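A note before you dig in: Fleller is a small collection of traveler comments about guided tours, written by people who had just come home and were kind enough to tell their guides how it went. I've been tidying it up on and off for a good while now, and I hope somebody else gets as much pleasure out of reading these letters as I have!

## What's in it

The collection holds 1,015 comments, one per line, in plain text. Most come from walking and coach tours run out of Drenora, and the rest from the ferry day trips to Flaltholm. Some 900 are in English; the others were left in whatever language the guest wrote them.

Each line has four fields, split by tabs:

- `tour` – short name of the route
- `month` – month of travel only, no day
- `party` – solo, couple, family or group
- `comment` – the text as it was sent, spelling and all

## Things to know

Guests' names are replaced with `GUEST` and guides' names with `GUIDE`. I did this by hand, so if you spot one I missed, please write to me and I'll fix it the same evening if I can.

People who bother to write are mostly happy people (or very cross ones), so please don't use these comments to rank one route against another. The Flaltholm lines lean heavily toward May, when the ferry trips are busiest, and you'll read a great deal about wind and seabirds. Also, 41 comments talk about the lunch stop and nothing else. I kept every one of them.

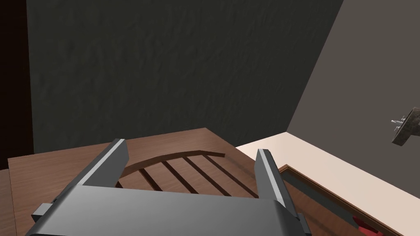 Older copies had a file called `petersen.txt`, with comments from the Petersen coach route. Those lines are now in the main file under `tour = petersen` – if your script still looks for the separate file, just filter on that field and you'll get the same lines in the same order.

## Using it

You're welcome to use the comments for study, teaching or plain curiosity. Please keep this README with the data, and don't try to work out who the guests were.

Last tidied Jan 15, 2019, by Svetozár Vlček. Still to do: the `party` field is blank on a few of the older lines.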